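Storage bin

A storage bin is an open or covered container used to keep small or medium goods together in one place. Bins are found in homes, shops, schools, farms, kitchens and warehouses. The word is used for many forms, from the deep grain bin of a farm to the shallow tray in a sewing room. In everyday American English it often means a box of plastic or metal with straight or slightly sloped sides, made so that a person can put a hand inside and take out what is needed. In British English the same word commonly means a container for waste, and this difference causes some confusion in catalogs that are sold in both countries.

This article is about bins for keeping goods. Containers for waste and large bins for loose grain are treated only in the section on history.

Name

The English word "bin" is old. In Old English it was used for a manger or a crib, which is to say a thing from which animals eat. Later it was used for a chest for grain, bread or flour, and for the divided shelves where wine is kept. From the last sense comes the "bin number" on a wine list. The modern sense of a small container for parts or household things came with factory work.

In shops the words "bin", "tote", "tub" and "crate" are used without strict rules. Some makers call a container a tote when it has handles and a lid, and a bin when it has an open top. Other makers do the opposite. A crate usually has open or slatted walls.

History

Containers for dry food are among the oldest household objects. Clay jars, woven baskets and pits lined with clay or straw were used to keep grain away from damp and from animals. Wooden chests for flour and bread became common in European houses, and many of them had a sloped lid which also served as a work surface.

With the growth of mail order and hardware trade, shopkeepers needed a way to keep many kinds of small goods apart. Walls of wooden drawers were the usual answer. A clerk knew the drawers by heart, and a new clerk needed a long time to learn them. Open bins with a cut front came into use where the customer was allowed to choose the goods by himself.

Sheet metal bins were made for factories and garages. They could bear oil and rough handling, but they were heavy and noisy, and the edges could cut the hand if they were not folded. Plastic bins replaced them in many places in the second half of the twentieth century. They were lighter, did not rust, and could be made in bright colors at no great extra cost.

Types

Open-front bins have a lowered wall on one side. They can be hung or stacked while the contents stay reachable. They are common for screws, fittings and other small parts.

Straight-wall bins have vertical sides and use the floor of the shelf well. Their weak point is that they do not fit into each other when empty, so the storage of unused bins takes much room.

Nesting bins have sloped sides. Empty ones can be put one into another. A full nesting bin cannot be stacked without a lid or a bar across the top.

Stack-and-nest bins join both qualities. When turned one way they stack, and when turned by half a circle they nest. New users often find this difficult during the first days, and a bin that is set down in the wrong direction will drop into the one under it.

Folding bins have hinged walls. They are favored in delivery work, where the return trip is made with empty containers.

Divided bins have inner walls, fixed or movable, for goods that should not touch each other.

Materials

Polypropylene and polyethylene are the most usual plastics. Polypropylene is stiffer and bears warm water well, but many grades of it become brittle in strong cold. Polyethylene is softer and is chosen for cold rooms. Clear bins are often made of other plastics which scratch and crack more easily.

Steel bins are still used where there are sparks, hot parts or great weight. Wood is used in shops and homes mostly for its look, and in orchards and farms for its strength. Cardboard bins are cheap and are sold flat. They lose their shape in damp air.

Woven bins of willow, rattan or paper cord are counted by some writers as baskets. There is no clear line between the two.

Color

Many users give a meaning to the color of a bin. In food work, separate colors may be kept for raw meat, vegetables and cleaned tools. In repair shops, one color may mark parts that wait for inspection and another color parts that have passed it. Schools use color to show which class or group owns the material.

There is no general rule which says what a given color means. A person who moves from one workplace to another can therefore make mistakes. Ekua Odoi, in a guide for small workshops, advises that the meaning be written on the bin also in words, so that color is the second sign and never the only one. This is of help as well to people who do not see the difference between red and green, two colors which are very often used as a pair.
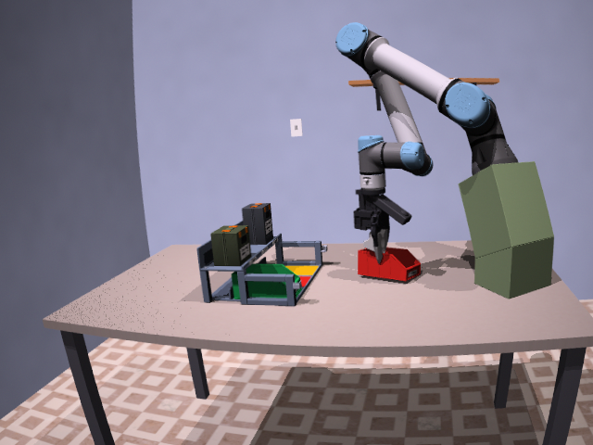
Shelves and racks

A bin is seldom used alone. Its size is normally chosen after the size of the shelf. Three measures must be known: the depth of the shelf, the free height under the next shelf, and the width between the posts. Of these the free height is the one most often forgotten. A bin that fits exactly under the upper shelf cannot be searched without pulling it out.

Heavy bins belong on the lower levels. Bins in daily use should stand between the knee and the shoulder of the person who uses them. The highest level is suitable for light things that are needed a few times in the year.

The load that a shelf can bear is given by its maker for weight that is spread evenly. A single full bin in the middle of a long shelf bends it more than the same weight in several bins side by side. Wire shelves can also leave marks in the bottom of soft plastic bins, and a thin board or mat under the bin prevents it.

Labels

Labels are put on the short side of the bin, which faces the user. Paper under clear tape is cheap but turns yellow, and the tape leaves glue behind. Card holders that clip on the edge are better where the contents change. In larger stores each bin place has a code made of the row, the rack, the level and the position. The code belongs to the place on the shelf and the content label belongs to the bin. When these two are mixed on one label, moving the bin makes the label false.

Eun-ji Moon compared the labels of 49 small shops and found six that used the same abbreviation for two different goods. Her recommendation was to write full words as long as there is room for them.

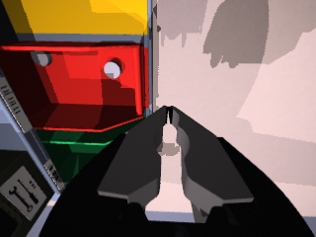
She also noted that handwritten labels were corrected more quickly than printed ones when the goods changed. A printed label looks final, and the workers were not sure who had the right to replace it. In shops where a pen and blank cards hung beside the rack, old labels were found less often. The lettering itself mattered little, if it was large enough to be read from a standing position.

Filling and the two-bin method

A bin should not be filled to the edge. If it is stacked, the upper bin will press on the goods, and if it is carried, the goods will fall. A common rule leaves the upper tenth free, so that the bin is filled to 90 percent of its height.

The two-bin method is a simple way to know when new stock must be ordered. Two equal bins with the same goods stand one behind the other. Goods are taken from the front bin only. When it is empty, it is removed and serves as the order, and the rear bin is pulled to the front. If each bin holds 100 screws, for instance, the order must arrive before those in the second bin are used. The method needs no counting and no computer. It fails when someone takes goods from the rear bin for convenience.

For food and other goods that grow old, the new goods must be put under or behind the older ones. This is easier with bins that can be opened from the back.

Cleaning and care

Plastic bins are washed with warm water and mild soap. Strong solvents can make the surface dull or sticky. After washing, the bins should be dried upside down and nested only when they are fully dry, as wet bins that are nested stick together and may smell. Bins that do stick can usually be parted by a slow twist. Pulling straight up is the usual cause of broken rims.

Cracks begin mostly at the corners and at the handle openings. A cracked bin may still serve for light goods on a shelf but should not be carried.

Many plastic bins bear a recycling mark on the bottom. Whether they are accepted depends on the local service, and large rigid pieces are often handled apart from bottles and packaging.

See also

Basket
Crate
Pantry
Shelf
Wine rack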